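The price of a practice stitch

Olga Bustamante has sold teaching supplies to hospitals for long enough to distrust her own brochures. When I ask whether the practice pads in her Clundham showroom make better surgeons, she shrugs.

"They make people better at sewing pads," she says. "After that you need a patient and somebody senior standing next to you."

Wimitz, the firm she left in July, charged 300 pounds for a set of three. A full course from its rival Darnelent came to 1,993 pounds, and she is not sure what the extra money bought. "A folder, mostly. And a certificate with a nice border."

I put it to her that trainees like the courses. The feedback forms I was shown were glowing. "They fill those in before lunch, with the tutor in the room," she says. "Ask them again in a year."

Nor is she impressed by claims that the latest material feels like the real thing. Whose real thing, she wants to know – a child's skin or a pensioner's? 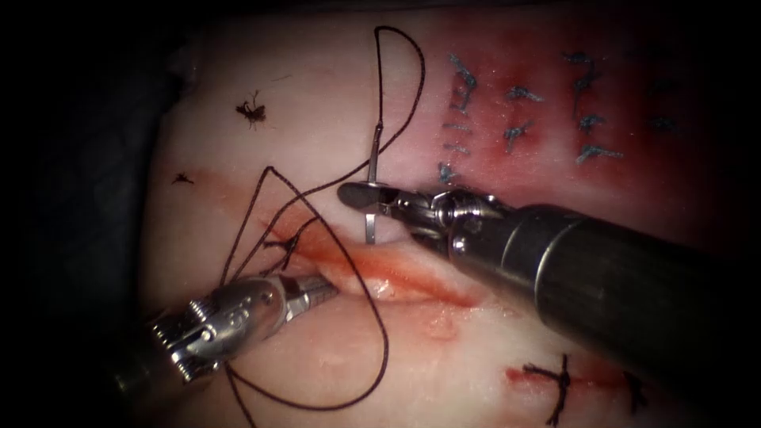
A practice pad with a diagonal incision, between two instruments.

Her own answer is dull and cheap: plain pads, bought in bulk, and more hours set aside to use them. I point out that she now sells plain pads in bulk.

"Yes," she says. "So you should check my sums as well." I did, and her delivery charge was missing.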